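Ticket: recorder drops marker poses on left hand, folding chair task
Project: Skostodel
Component: pose tracking / episode export
Priority: high (blocks Viltport delivery)
Opened by: Reto Bühler
Assigned: Poul Bergmann
Status: closed, follow-up open

Reto Bühler
Left gripper pose goes stale mid-episode on the folding chair set. Right is fine. Exporter doesn't complain, writes the last good pose over and over until the cube comes back, so you get a flat line and then a jump. Replay on the arms tries to follow the jump and trips the velocity limit. 7 episodes affected out of the batch I've looked at, probably more. Logs on the share under collcombe/chair.

Poul Bergmann
Which build? And is it flat in the raw file or only after export?

Reto Bühler
Build from May, the one before the config rewrite. Flat in both. Raw has valid=1 all the way through, which is wrong, should be 0 when no marker is seen.

Poul Bergmann
Ok so two things then. (a) why we lose the cube, (b) why valid stays at 1. Starting with b as it's the worse one.

Found it I think. The tracker has a hold timeout so a single missed detection doesn't punch a hole in the track. Config says 95, code reads it as frames, whoever wrote the config meant milliseconds. So we hold for 95 frames before flagging anything. More than enough to cover a whole fold.

Reto Bühler
Ouch. That'd be in every dataset since the timeout went in?

Poul Bergmann
Every one where a cube was hidden, yes. Tabletop stuff mostly gets away with it, hands stay in view. Chair is bad as the two hands work far apart, one up at the backrest and one down at the seat, and people lean right over it. 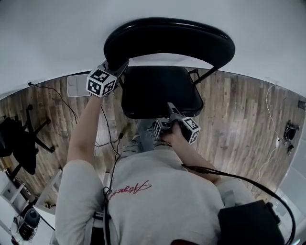
Anyway, patched the hold to real time. Field is now hold_ms, old name hold throws an error at startup so nobody runs with a stale config by accident. Can you rerun the tracker on your seven and tell me what valid looks like?

Reto Bühler
Rerun done. Valid drops to 0 where it should on six of them. Last one still shows 1 through a gap but pose is not flat, it wanders. Looks like it's picking up the wrong face of the cube, orientation flips and then drifts back.

Poul Bergmann
That's the ambiguity thing, seperate from the hold. With only one face visible and at a steep angle there are two solutions and we take whichever has the lower reprojection error. They're nearly equal here so it's a coin toss per frame.

Tried:
- raising min marker size. No change, the marker is big enough.
- turning off corner refinement. Worse.
- prefering the solution closest to previous orientation. Fixes the flip, but if the first frame after a gap is wrong it sticks to the wrong one. Not good enough alone.
- same as above, plus restart from scratch after any gap and wait for two faces before setting valid. Works on this episode.

Cost is we lose a bit of track after each gap. I'd take that over garbage.

Reto Bühler
Agree. Planner can deal with missing, can't deal with lies. Does interpolation still fill short gaps on export?

Poul Bergmann
Yes but only below hold_ms and only if both ends are valid. Anything longer is left as a gap and the episode gets split there. Split can be turned off with a flag if Pichler want whole episodes, they asked for that once.

Reto Bühler
Ran the full chair batch overnight on the new branch. 2000 episodes in, no velocity trips on replay in sim. Memory climbs though, export worker died at 3000 and had to be restarted. Is that us?

Poul Bergmann
Probably me, I keep the old solution list for debugging and never clear it. Pushed a fix, pull again.

Reto Bühler
Pulled. Memory flat now, rest of the batch went through. Spot checked the fold segments by hand, left track looks sane, gaps where I'd expect gaps.

Poul Bergmann
Good. Merged to main 3rd July. For anybody picking this up later:

1. Change hold to hold_ms in your config, value in milliseconds.
2. Rerun the tracker on raw, then export. Re-export on its own does nothing, the bad flags are in the tracker output.
3. Delete the cached splits before training or you'll load the old ones.
4. Check the report for episodes with valid below the threshold on either hand. Don't just drop them, send me the list.

Reto Bühler
Point 3 bit me already btw. Loader should check the tracker version against the cache.

Poul Bergmann
Fair. New ticket for that, linked. Also putting in a warning for a pose that's bit-identical over several frames with valid=1, should never happen with a real hand and would have caught this straight away.

Closing this one. Older tabletop sets still need the rerun, Reto has the list.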